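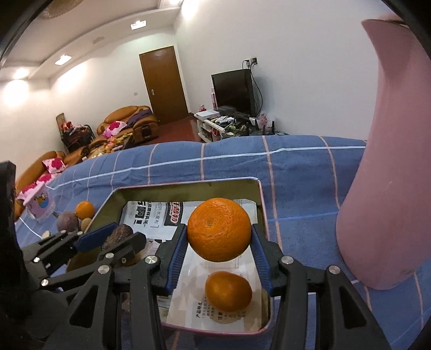 Shona Rutherford asked after the previous session whether a tray of mixed produce must always be emptied before it is sorted, as her own practice is to take out the citrus first and leave the roots where they lie. The course accepts either method for domestic quantities. For the assessed exercise, students should follow the order set out in these notes.

Unit 2: Sorting and Holding Fresh Produce
Handout for students at Varnevby

2.1 Lining the tray
A tray may be lined with any clean, dry paper. Printed sheets are acceptable where the produce will be peeled. Soft fruit to be eaten with the skin on requires plain paper. Linings are to be changed when damp or when soil has gathered in the corners.

2.2 Citrus
Oranges and their smaller relatives vary a good deal in shape, and a slightly flattened fruit is not a fault. Inspect the peel on all sides, paying particular attention to the area round the stem scar, where mould is often first noticed. Dimpled peel is normal. A soft patch that stays dented under light pressure is grounds for rejection. Small smooth-skinned fruits should be judged separately from the large ones.

2.3 Root vegetables
Brown, rough-skinned roots carry soil in their ridges and should not be washed until they are needed. Brush them lightly over a cloth. Roots and citrus may share a tray during sorting but are stored apart.

2.4 Items set aside
Anything awaiting a decision is placed on the cloth beside the tray. Students must record each such item on the sorting sheet, under "keep", "use today" or "discard", before the tray is put away.

2.5 Assessment
The exercise carries 80 marks, of which 27 are given for the sorting sheet. Completed sheets should be handed to Teodor Wysocka in Room 2141 by the end of September. Students who need a second copy of the sheet may obtain one from Tracey Goodall.

Reading for the next unit: the section on ripening in the Walczak course book.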